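Desk, Table, Stool, Box: Rethinking the Shared Lab in Kang Hall
Student project report, Interior Planning and Use
Casora College

Summary

Room 1006 in Kang Hall is a lab that several student groups share, and it is one of my favorite rooms on campus. It is bright, it has good tables, and there is almost always someone in it doing something interesting. It also collects stuff. Boxes arrive and stay. Cables come out of a drawer in July and are on the floor until the next July. For my project I spent 7 weeks looking at how the furniture in the room gets used, what ends up on the floor and why, and what could be changed with very little money. I came out of it with a new layout, a cable plan, a rule for boxes and a great deal of respect for stools.

Why I picked this room

We were asked to choose a space that people use every week and suggest improvements that could be made during one term. Most of my class went for dorm kitchens or the student lounge. I had already spent a lot of evenings in 1006 for another course, and I knew its habits pretty well. I knew which end of the white table everybody wants, for instance, and I knew I had never once sat down without first moving something that belonged to another group.

I also liked that the furniture is so mixed. Nobody bought it as a set. There are light wooden desks on gray metal legs, white worktables, and stools on casters, and they have all landed in the room at different times for different reasons. I wanted to see if a room like that could be made to work better using only what it already has (plus a few small parts).

How I worked

I visited at different times of day and drew the floor plan each time in Vuma, the drawing program we use in class. On each drawing I marked the furniture, the things on the floor and the paths people took between the door, the desks and the tables. I moved nothing during the visits, which was harder than I expected! When a box is in your way, your foot just wants to push it.

I also left a short questionnaire on the desk with three questions: Where do you like to work? What do you have to move before you start? What do you look for and not find? People were generous with their answers, and some of them drew little maps on the back, which were the best part of the whole stack.

The room in use

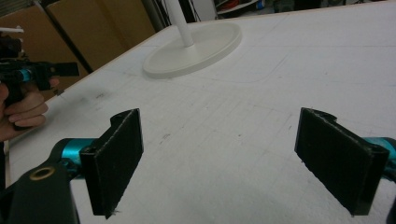
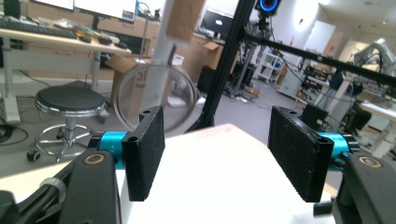

Maribel Otchere

The tabletop is the heart of the room. It is large and white, small parts show up on it beautifully, and when people need space for their hands and their tools this is where they go. In the questionnaire the table won by a mile as the favorite place to work. The same people said that they put things down on it "just for a second," and I could follow those seconds on my drawings. A roll of tape stayed in one spot through two visits. A mug moved in a slow circle.

The desk has a completely different life. It holds the keyboards and the screens, so people treat it as a place for looking and typing, and nobody spreads out there. Small items get lined up along it instead. I found that charming, and it turned out to be useful too, as a line is easy to check at a glance. If something is missing from a row you notice. If something is missing from a heap you have no chance.

The stool, with its round black seat and chrome foot ring, became the star of my drawings. It is in a new place every time. It gets rolled to the table when someone wants to work up close, back to the desk when someone needs the keyboard, and off to one side when two people want to stand. One respondent wrote that it was "the only furniture in here that listens." I had started out planning to give every stool a parking spot marked on the floor. After watching for a couple of weeks I dropped that idea completely. What the stool needs is a clear floor to roll on.

What gets in the way

Cables first. Cables lying coiled on the floor by a desk leg look harmless, and a coil is certainly better than a sprawl. But a caster and a cable are natural enemies. On my path drawings people curved out around the desk leg in the same place over and over, including people who told me the cables did not bother them at all.

Then boxes. An open cardboard box on the floor is the most honest storage there is: you can see what is in it, you can reach in without opening anything, and it costs nothing. I understand completely why people leave them there. The trouble is that an open box invites more things. Someone drops in an adapter, someone else adds packing paper, and after that the printing on the side has very little to do with the contents. In the questionnaire, "what is in the boxes" was the most common reply to my third question, and I loved that people answered a question with a question.

Last, there is the gap between desk and table. In several of my drawings it was too narrow for one person to sit and another to walk behind. It gets that way a little at a time. A table creeps when people lean on it, and nobody ever pushes it back.

The proposal

My plan splits the room into 3 zones and keeps every piece of furniture.

The typing zone is the desk side. Screens and keyboards stay where they are. Cables come up off the floor into a fabric sleeve that fastens under the desktop and runs down the inside of one leg. I tested a sleeve from Pava on the desk at home and it took me one podcast to install, including the part where I put it on backward. It closes with a long strip of hook-and-loop, so anyone can add a cable later without tools. This matters in a room where the equipment changes all the time.

The hands zone is the white table with open floor on every side of it. I propose small dots of tape on the floor at the table legs, so that a table that has crept can be put back in a moment. Nothing is stored underneath. I know how tempting that space is, and I also know that feet and stools want to go there.

The box zone is a low shelf along the wall by the door. Boxes are welcome on it, open or closed. Each one gets a card clipped to the front with the name of the group and the month. When a box has been there past the end of the term, the group gets an email and a week to reply. I kept this rule as short as I could, having read a lot of long rules on a lot of doors.

Cost

The full list (shelf, sleeves, clips, cards, tape) comes to 877 dollars. The shelf is by far the biggest item. If the department can find one in storage, and I have seen some lovely candidates in the Kang Hall basement, the rest is small change. The tape and the cards could go in tomorrow.

Trying it out

I was allowed to try part of the plan for a short time, and I set it up on a Friday afternoon with the dots on the floor and a folding table standing in for the shelf. Boxes went onto the folding table faster than I had hoped. The cards were slower. Some people filled them in carefully, one person drew a cat, and a few boxes got no card. I have since made the cards bigger and tied a pencil to the table, and the next round looked better.

The dots were my favorite result. I had expected to explain them and I never had to. People saw that the leg was off the dot and nudged it back on. I watched somebody do it with a hip while carrying a coffee, and I was so happy that I wrote it down in capital letters.

I did not get to try the cable sleeve in the room itself, as that needed permission I received too late. It is the part I would most like another student to pick up.

What I would do differently

I would start the questionnaire in the first week. I waited until I had a few drawings, thinking I would ask better questions, and then had fewer weeks of answers to work with. I would also draw at night at least once. Several people mentioned working late, and I suspect the stools have a whole second life I know nothing about.

I would measure the gap between desk and table on every visit with a tape measure. I judged it from my drawings, and a proper set of numbers would have made that section much stronger.

The drawings, the blank questionnaire and the card template are in the class folder, and anyone planning a shared room is very welcome to copy them.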